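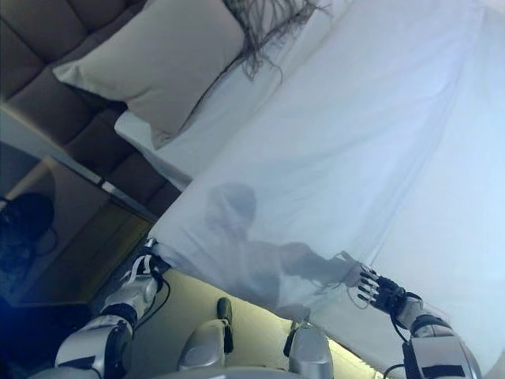
## Grinding away in the night

Hello again, and welcome to the winter bit of the newsletter where I get to talk about whatever's been on my mind at the surgery. This time it's tooth grinding, mostly because so many of you have come in lately rubbing the side of your face and asking if it's a wisdom tooth.

Sometimes it is a wisdom tooth. Quite often, though, I have a look round, everything seems healthy, and then I spot the flat shiny patches on the back teeth and the little ridge along the inside of the cheek. Then I ask if you've been waking up with a headache, and there's a pause, and whoever has come in with you starts nodding very hard!

The proper name is bruxism, and it covers clenching as well as grinding. Plenty of people do it in their sleep and have no idea. Some do it in the day too, usually while concentrating. I'm a daytime clencher myself. I do it in traffic, I do it when I'm filling in forms, and I did it all the way through my nephew's driving practice in May (we went round the Vavavden roundabout more times than I care to remember).

So what should you look out for? A stiff or tired jaw first thing in the morning is the big one. Headaches around the temples, teeth that twinge with cold drinks when they never used to, a chipped corner you can't explain, or an earache when the doctor says your ears are fine. None of these means you definitely grind, and jaw pain can come from other things, so please let one of us check before you decide.

**What you can do at home**

Have a think about what your mouth is doing right now. When you're relaxed your lips can be together but your teeth should be slightly apart, with your tongue resting lightly behind the top front ones. If yours are pressed together, let them drop. I tell people to put a sticky dot on the edge of their computer screen or on the kettle, and every time they notice it, loosen the jaw. It feels daft for a week and then you stop needing the dot.

Go easy on coffee after lunch, and on the wine in the evening (I know, I know, in this month of all months). Both can make night-time grinding worse, and so can smoking. Give chewing gum a rest if your jaw is sore. A warm flannel held against the cheek before bed is lovely, and softer food for a few days does help when things are really aching. Soup weather anyway.

**About night guards**

A guard won't cure the habit but it will take the wear that your teeth would otherwise be taking. We make them from a scan or a mould of your teeth, and the lab at Jestley sends them back in 2 weeks. You come in, we check how your teeth meet on it, I fiddle with it a bit, and off you go. Most people dribble for the first few nights. It does settle down!

I do get asked about the boil-and-bite ones from the chemist. They can be all right for a short spell, but they're bulky and some people end up chewing on them, so if you've got one and your jaw feels worse, stop and give us a ring. And please rinse your guard in cool water, never hot. Tetteh Ansah on reception has a drawer of spare cases if you've lost yours.

Guards at the Dunilcombe surgery are £200, which covers both visits. We ask for a £50 deposit when the scan is taken and the rest when you collect. If you already have one from us, bring it along to your next check-up so I can see how it's wearing.

**Christmas hours**

This newsletter goes out on 20th December, so there are still a few days to sort out anything that's niggling. We close at lunchtime on Christmas Eve and the answerphone message will tell you who to ring if you're in pain over the holiday. Our other branch, in the old Ait Ali building, keeps the same hours as us.

If you'd like a guard fitted in the new year, ring or pop in and ask for a jaw check, and Tetteh will find you a slot. Mornings go first.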